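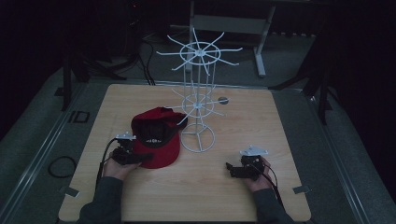 White wire hat rack on a light wooden table.

Winter hats: how to wash and keep them

My wool hats were always coming out too small, until my neighbor Waltraud Heitmann showed me her way. Now I wash them only 2 times in the season, and they keep the form well.

Fill the sink with cool water and put in a small spoon of mild shampoo. Press the hat under the water with flat hands and leave it for six minutes. Do not rub, and do not twist it. Rinse until the water is clear, then roll the hat in a towel and stand on the towel with bare feet.

For drying I put the hat over a bowl turned upside down, away from the heater. A thick one needs almost 26 hours in my kitchen. Pompoms I comb with the fingers when they are still a little damp.

Felt hats must not go in water. Brush them with a soft brush, always in the same direction – steam from the kettle helps with a dent.

In April I pack everything in a cotton bag with a piece of cedar. Please check for moths before you close it.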